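ME 3719 Robotic Manipulation Laboratory
Handout 6: Comparing Two Grippers on Mixed Household Items

Purpose

In this session each group compares the Dorex two-finger gripper with the Zupan curved-finger gripper on the same arm and controller. The objective is to record how finger shape affects grasp choice when objects differ in stiffness, surface and height. Students should have read the Cinell controller notes before attending.

Preparation

Set the grip force limit to 30 percent for the first round. Confirm that the arm is in its home position and that the emergency stop is within reach of the operator. The table is covered with carpet, and fingertip clearance must be measured from the top of the pile — pressing into the carpet will trigger a false contact reading.

Objects are placed in a loose row along the back half of the table, and the front half is kept clear for placing. The set should include at least one transparent item, one item in loose plastic wrapping and one item that lies nearly flat. In the layout below, the clear jar, the bagged dustpan and the folded napkin meet these requirements.

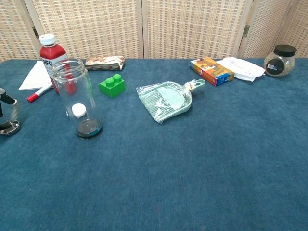

Procedure

1. Attempt each object with a top grasp, then with a side grasp where the neighboring objects allow it.

2. Allow 90 seconds per attempt. An attempt ends when the object is released in the front area or when time expires.

3. For the transparent jar, record the depth reading before closing the fingers. Readings taken through clear walls often belong to whatever stands behind them.

4. For wrapped items, note whether the fingers closed on the object or only on the film. A lift by the film alone is scored as partial.

5. Change the gripper, repeat the fingertip calibration and return every object to its starting position. Groups that skip calibration must discard the second set.

Scoring

Each attempt is marked full, partial or failed. The Sernedness scale introduced in Handout 4 is used for grasp stability and is reported separately from the score. A complete data sheet has 26 rows. Blank rows should be struck through and initialed.

Report

Submit one report per group, no longer than two pages. State which gripper you would select for a mixed table of this kind and identify the objects that decided the matter. Controller logs are to be attached in their original format — edited logs will not be accepted.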